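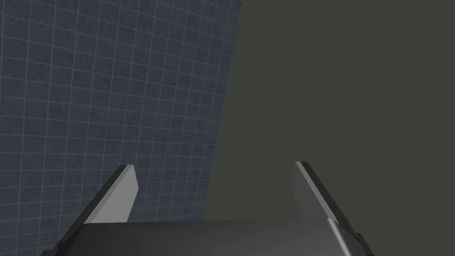 I've been feeding our household compost heap kitchen scraps for three years now, and the thing I get asked most is how I keep the indoor bucket from stinking up the place. So, tips!

**Freeze the wet stuff.** Melon rinds, mushy berries, anything slimy goes into an old bread bag in the freezer door. When the bag is full I walk it out to the heap. It thaws in there, goes soft fast, and the worms love it.

**Tear up your egg cartons.** Put a handful in the bottom of the bucket before anything else. I used to buy liners and I can't believe how much I spent on those (a box of 106 lasted me one summer, and half of them split).

**Coffee grounds on top.** I sprinkle the morning's grounds over last night's peelings. Filter goes in too if it's paper.
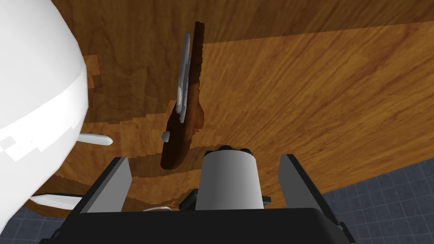
**Chop the tough things.** Corn cobs and broccoli stalks will sit out there forever if you toss them in whole. I whack mine into short pieces while dinner's cooking. Avocado pits I've given up on - they come out of my heap looking exactly the way they went in.

**Save your leaves in fall.** I stuff mine into sacks behind the shed and use them all year, two scoops of leaves for every scoop of scraps. My neighbor Melina Vrettos shreds hers with the mower first and her heap is way ahead of mine by March, so do that if you have the patience!

**Skip these:** meat, cheese, oily leftovers, and glossy paper. Bread I bury deep or the raccoons come by.

Rinse the bucket with a splash of vinegar every time you empty it, and leave the lid off until it's dry.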